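Prisivent Tabletop Demonstration Cell
Product page, Data Collection Equipment
Page last revised 28 August 2025

Overview

The Prisivent Tabletop Demonstration Cell is a complete workstation for recording examples of manipulation tasks carried out by a robot arm under human control. It is supplied to research laboratories, universities and companies that train control policies from recorded demonstrations and need the recordings to be consistent from one operator to the next. The cell is assembled and tested at our Husaddale facility and is delivered with the arm mounted, the cameras aligned and the recording software installed.

The kitchen configuration is the one most often requested. It places everyday items on a white table within reach of the arm: a toaster oven, a plate, cups, a red bottle and small pieces of food. Customers may add items of their own, provided that each one is entered in the object list before recording begins.

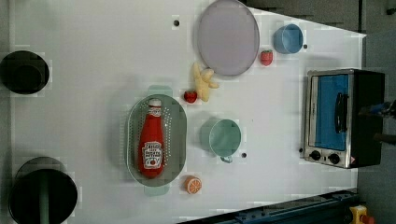 Each demonstration, called an episode in the software, begins with a written instruction such as "take the bottle out of the dish." The operator reads the instruction, starts the recording with a foot pedal and guides the arm through the task using the Abreu hand controller. Joint positions, gripper opening and all camera streams are saved with a shared clock. When the pedal is released, the operator marks the episode as complete, incomplete or to be discarded. Discarded episodes are kept in a separate folder and can be restored by the site administrator.

Camera arrangement

The standard cell includes 4 fixed cameras. Positions are set at the factory and recorded in the calibration file that ships with the unit. A camera that has been moved must be recalibrated before further episodes are accepted, and the software will prompt for this at startup. Side and overhead views are stored as separate streams so that a training team may use any one of them alone.

Image compression is set by the customer. The lower settings save disk space and are suited to checking task progress; the higher settings are recommended where small objects or printed labels matter to the task.
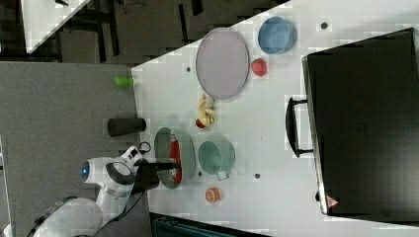
Scene variation

A learning system that has only seen one layout will often fail on the next. The Gomex session planner, included with every cell, provides layout cards that tell the operator where to place each item before an episode. The base library holds 473 cards for the kitchen configuration. Cards may be drawn in order or at random, and the card number is written into the episode record. Large appliances normally stay in place for a full session, while the small items are moved between episodes.

Customers who prefer free placement may turn the planner off. In that case we advise taking a still from the overhead camera at the start of every episode.
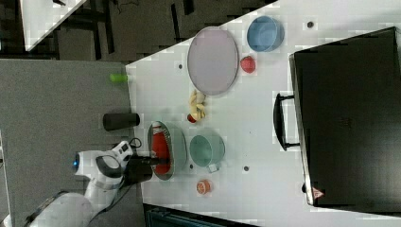

Gripper positioned over a red bottle in an oval green container, kitchen configuration.

Recording capacity

Internal storage is sized for 800 episodes at the default settings. Completed sessions are exported over the network or to a removable drive. A trained operator working with the kitchen configuration can be expected to complete 170 episodes in a working day, including resets. Actual output depends on the length of the task and on how much of the table must be rearranged.

"We ask new sites to spend the first two days on a single task," said Vignesh Iyengar, who manages operator training at Prisivent. "The files from those days are for practice, and we suggest that they be left out of the training set."

Supplied with each cell

Work table with threaded mounting points
Robot arm with parallel gripper, mounted
Abreu hand controller and foot pedal
Fixed cameras with calibration file
Gomex session planner, one site license
Emergency stop switch
Operator manual, printed and electronic

Kitchen items are sold as a separate set. The toaster oven is used unplugged and should remain so during all sessions.

Ordering and support

Orders placed now are scheduled for delivery from late September. Installation at the customer's site takes one day and includes a calibration check and a short recording session with the customer's own staff. Questions about configurations, custom layout cards and multiple-cell discounts should be addressed to Benedita Veloso, Customer Programs, at the Husaddale office.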